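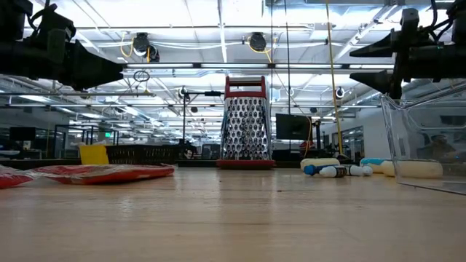 The red-handled grater takes centre stage, with the packets, sponges and bottles still waiting for a home.

I own one good knife, two decent pans and, until last spring, 207 things I couldn't have named if you'd shut the cupboard door on me. I know it was 207 because Shabnam Soomro made me write them all down. She runs kitchen-sorting afternoons under the name Rosenari, and her first rule is that you take everything out before you're allowed an opinion about any of it.

So out it comes, on to the table, and my goodness it's a funny mixture once it's there! Sponges next to packets next to a woven basket you'd forgotten you had. Shabnam likes the basket, by the way. She'd use one for garlic and onions, anything that wants a bit of air round it, and she's very firm that sponges live at the sink end and nowhere near the food.

The box grater was where we fell out (nicely). I'd always kept mine on its side at the back of a drawer, and every time I wanted cheese on something I'd scrape my knuckles getting it free. Shabnam says a grater should stand up, handle at the top, where you can grab it with one hand while the other's busy with the Cheddar. I sulked, tried it for a week and I've been grating carrots into everything ever since - soup, porridge, the lot.

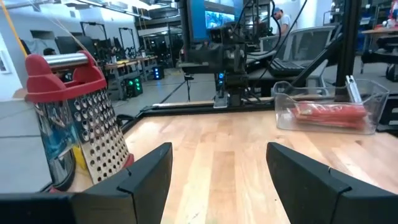
Then there's the matter of clear plastic bins, which I'd been snooty about. I thought they belonged in offices. But packets are slippery little devils, and stacked flat in something see-through they stay put and you can tell when you're down to the last one. I'd been buying spares for months. When we finished my list there were 50 packets on it, 43 of them unopened - I could have fed the street.

I'm down to 178 things now, which Shabnam thinks is still too many. She's coming back in March to have a look at the spice shelf, and I've already started hiding the cumin.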